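The Brunari craft table came home with me in July for $40, and I have been finding reasons to stand beside it ever since. It's white, or it was. I'd been sorting cables on the kitchen floor for two years, so my standards were already on the floor with them.
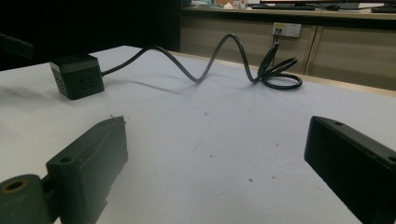 Cable sorting is a hobby the way bailing out a boat is a hobby. I own five chargers for phones I no longer have, and I kept every one. The black power cube gets the back of the table, well away from my elbow, and the specks and grey smudges on the top can wait until I find the good sponge – last seen under the sink, behind the Troltus hose fittings.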